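Sunday, late

I did not write all week and now my hand is slow. The tea is already cold and Josefien is asleep, so I will try to put down the week in order, but probably it will not be in order.

We packed 28 orders on my last evening shift. Before the new line started, this would be a lazy evening. Now it is normal for me, because the standard boxes do not come to my table anymore. They go through the Ruvudard line, and it closes up to 200 of them in an hour when it does not stop. What comes to us are the soft things, the bags, everything that changes its shape when you touch it. Valentin calls our table the hospital.

I was afraid in February, I can write this here. When Postma told us about the line, I counted the years until my pension on the bus home. Then they said that seven people would move to "handling and teaching", and my name was on the list, and I was glad and also ashamed to be glad, because Isauro's name was not there. He went to the Dunach warehouse. He says the coffee is better and the people are worse.

So now half of my day is the old work and half is teaching. I hold a gripper in each hand and I do with them what I did with my fingers for all those years. Open the bag, hold the side, put the drink in, let go. My hands know how to do this but the grippers do not know, and I must go slowly, like when I taught Josefien to tie her shoes. At the end of the day it is the thumb that hurts, not the back. In the old job it was always the back.

Finbarr asked us to keep some pictures with our notes, so I also put three in here. All are from the table with the plastic bag. 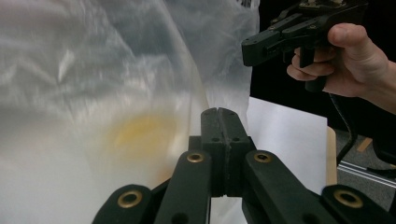
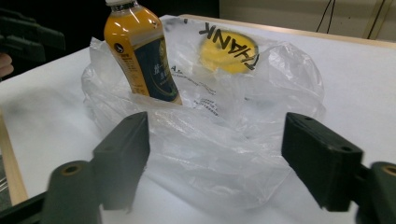
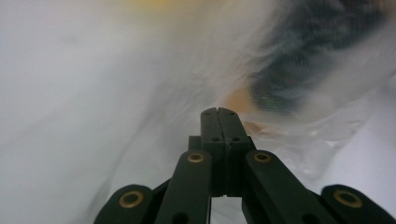
What I wanted to write about is the talk with Finbarr on the stairs. He is the one from Skolta who plans our sessions, a polite man, always with wet hair. I asked him directly: when the machine can do the bags, what do I do? He did not laugh and he did not give me the nice answer from the meeting. He said there will be other difficult things, and that he does not know for how many people. I thought about this the whole way home. I think I prefer it to the meeting.

The other change is the noise. We used to talk across the tables, and Valentin would sing. During teaching we are quiet, everyone looks at his own hands. At the break we talk too much, as if we must finish all of it in 2 cups of coffee. I miss the singing, even if it was bad.

Sem called after dinner. He wants to know if I will ask for the course in maintenance. He says I am not too old and that I fixed his bicycle a hundred times. A bicycle is one thing – but I took the form from the office and it is in my coat. I must give it back before the end of the month, and I need to ask which evenings it is, because of Josefien's swimming.

Buy hand cream tomorrow. Call Isauro.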